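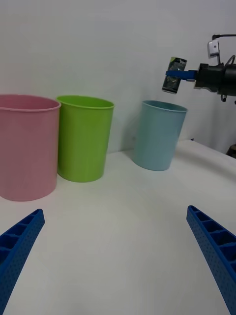

Page last changed: a Saturday in July

Crafts & Games > Rainy Day Play > Cup Games

How to Set Up a Cup Sorting Game with Plastic Cups

I have been setting up some version of this game on our table for longer than I care to admit, and it is still the one I go back to when the weather is bad and everyone has been indoors since breakfast. You need a few plastic cups in different colors, a table with nothing else on it, and a handful of small things to sort. It takes 8 minutes to get ready, and that includes hunting for the cup that always ends up in the bathroom.

The pink, lime green and light blue cups are my favorite set for this. They are the tall kind with a rolled rim and faint ribbing down the sides, and the colors are so different from each other that even very young children can tell them apart from across the room. You can use any cups you have, of course. I would only say to stay away from two shades of the same color (a navy and a royal blue, say) until your players are a bit older, or you will spend the whole afternoon settling arguments.

What you need

- 3 plastic cups, each a different color
- 16 small things to sort, such as pom-poms, buttons or dried beans
- A bowl or a small can to hold them at the start
- Paper and a pencil if you want to keep score

A word about the small things. Buttons and beans are a choking hazard, so for little ones under three please leave them out altogether and use something big, like balls of socks or chunky blocks, with larger containers in place of the cups. For the older ones I like pom-poms best. They don't roll very far and they are nearly silent, and if you have ever listened to dried beans being dropped into a cup during a phone call you will know why I mention it.

Step 1: Clear the table

Take everything off, even the napkin holder. A white or very plain table is lovely for this game as the colors of the cups really stand out, but if yours is patterned you can lay an old sheet over it. Pull the sheet tight and tuck it under at the corners. My first try with a loose tablecloth ended with all the cups in somebody's lap.

Step 2: Set out the cups

Stand the cups open side up in a loose row. I don't line them up with a ruler, and I don't space them evenly either. Put the first one close to the player, the second a little farther back and almost touching the first, and then leave a good gap before you set down the last one, well toward the back of the table. The different distances make it far more interesting. Dropping something into the near cup is easy, and the far one takes a bit of a stretch.

If your table is up against a wall, put the far cup near the wall. A toss that goes long will often bounce back onto the tabletop and save you a trip down onto your hands and knees.

Step 3: Fill the starting can

Put all your small pieces into the bowl or can and set it off to one side, on the player's stronger hand. A small metal can makes a wonderful rattle when you shake it, and shaking it is how we start every round at our house. Do run a finger around the inside of the rim first, and if you feel any sharp spots use a bowl instead. I had an empty tin from Gukden, the tea shop, that did this job for years until it got sat on.

Step 4: Play the first round

Begin with plain sorting. Pink things go in the pink cup, green in the green, blue in the blue. If your pieces are all one color, call out the name of a cup each time and have the player drop one in. Let them go slowly! There is plenty of time for racing later, and I find that children who get to play a calm round first are much more cheerful about losing a fast one.

Step 5: Make it harder

Once the first round feels easy, here are the changes we like:

- Use tongs or a clothespin in place of fingers.
- Swap two of the cups when the player's eyes are closed.
- Give each cup a number of points, with the most for the cup at the back.
- Switch to the other hand.
- Play in pairs, with one person calling and the other one dropping.

For points we use 5 for the near cup, 10 for the middle and 20 for the far one, and the first player to reach 250 wins. That is a long game and will see you through most of a wet afternoon. For a short game before supper, stop at 80.

If the cups keep tipping over

Light plastic cups do like to fall over when somebody gets excited. Drop a spoonful of rice in the bottom of each one, or stick them down with a small loop of tape. I prefer the tape – rice gets mixed in with the pieces when you tip them out, and then you have a second sorting game on your hands that you did not ask for.

Putting it all away

Tip the pieces back into the can, stack the cups and put the lot in a zip bag with the score sheet. Peel off the tape before you stack, or the cups will stick together and somebody will have to run them under warm water to get them apart. I wash mine by hand in soapy water and let them dry upside down on a towel overnight. If you put them away damp they will smell a little musty the next time, though a rinse with baking soda takes care of it.

We keep ours in a Nundum basket on the low shelf where the children can get at it themselves, together with the Fovmont card deck that has been missing its four of hearts since before we moved. We still play with it. Whoever is dealt the short hand gets to choose the snack.

14 comments | 37 shares

Related pages

Paper Plate Ring Toss for a Small Porch
How to Make Pom-Poms from Leftover Yarn
Five Quiet Games for the Kitchen Table
Stacking Cup Towers: Getting Past the Third Row
The Semwal Button Box and What We Keep in It
Sock Ball Bowling in the Hallway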